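4.2 Grout wear in tiled kitchen counters

Tiled counters were the most common surface in the Sirkcombe homes we surveyed (Figure 3).
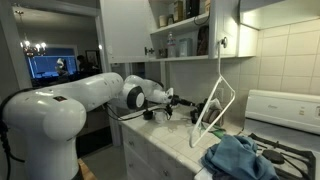 Figure 3. A kitchen counter in white square tile, with drawers beneath.

One respondent wrote that the tiles themselves never gave her trouble, but she had scrubbed the grout next to the sink every week and it still went dark. Similar remarks came up in 18 of the 43 returned forms. Staining was reported most often near the sink and least often along the back wall. Homes that had resealed the grout within the past 4 years reported less of it, though the Indham forms did not ask about sealing and are left out of this comparison. Cracked tiles were rare in both towns and are covered in Section 4.3.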